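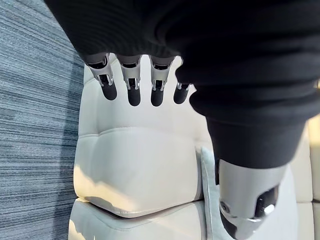 A pale seat, close up.

Elico Seating – Frequently Asked Questions

Home / Help / Seats and Chairs

Most of what people write to us about concerns the pale seats, so they get a page to themselves. If your question is about table legs, you want the other page.

Is the pale seat a bad idea?

It depends who lives with you. Pale shows coffee, newsprint and the blue from new jeans. Dark shows lint, crumbs and anything shed by a white dog. We sell both and have heard complaints about both, in very similar wording.

What does "pale" mean on the order form?

It's the lightest shade we do. We used to have four names for it, all borrowed from dairy products, and customers kept ordering two chairs in what they thought were matching colors. Now there is one name. Screens vary, so ask for a swatch if you are trying to match a rug. Swatches are free and you don't have to send them back.

How do I clean it?

Vacuum first with the soft brush. Then a damp white cloth, a drop of dish soap, and small circles from the outside of the spot toward the middle. Blot with a dry towel and leave it alone until morning. Please don't use a colored cloth. We have replaced seats that were perfectly fine until somebody cleaned them with a red one.

Can I put the cover in the washing machine?

On the Sayce, yes: cold, gentle cycle, zipper closed, hang to dry. Put it back on while it's a tiny bit damp and it goes on without a fight. On the Ladgate, no. The Ladgate cover is stapled to the base, and getting it into the washer means getting the chair into the washer.

There's a dye mark from my jeans. Is it permanent?

Fresh marks usually lift with the soap method above, though you may need to go over them more than once. Old ones are stubborn. Bleach will take the mark out and will also take out the seat.

The seat looks wrinkled where I sit. Is it defective?

No, it has met you. The cover relaxes in the first few weeks. On the Sayce you can unzip the back, shake the cushion down into the corners and zip it up again. On the Ladgate, smooth it outward with the flat of your hand. If you can pinch a fold and it stays standing by itself, write to us.

Will it fade?

By a sunny window, yes, slowly. Turn the chair now and then, or pull the shade in the afternoon. Pale fabric fades less noticeably than navy, having less to lose.

How much weight does it hold?

Both chairs are rated for one seated adult of up to 286 pounds. Sorry, older copies of the leaflet said 1286, and a few are still in boxes. That was a typing error. Please don't test it.

Can I stand on it to change a light bulb?

We'd prefer a stepladder. We are aware of what you're going to do.

What does the warranty cover?

Frame and seams for 11 years, covers for 2. Not covered: cats, candle wax, and wear from being stored under other chairs in a garage. Keep the order number. It's on the sticker beneath the seat, where you'll find it once you've taken everything off and turned the chair over.

Do you sell replacement covers?

Yes, for the Sayce, in every current shade. For the Ladgate, the chair has to come to the Jidport workshop. Drop-offs are any weekday before 4 p.m., and we close for inventory in November. Bring the chair, leave the cushions you bought somewhere else at home.

I've read all this and still can't decide.

Order the swatches. Put them on the chair you have now and eat dinner there for a week.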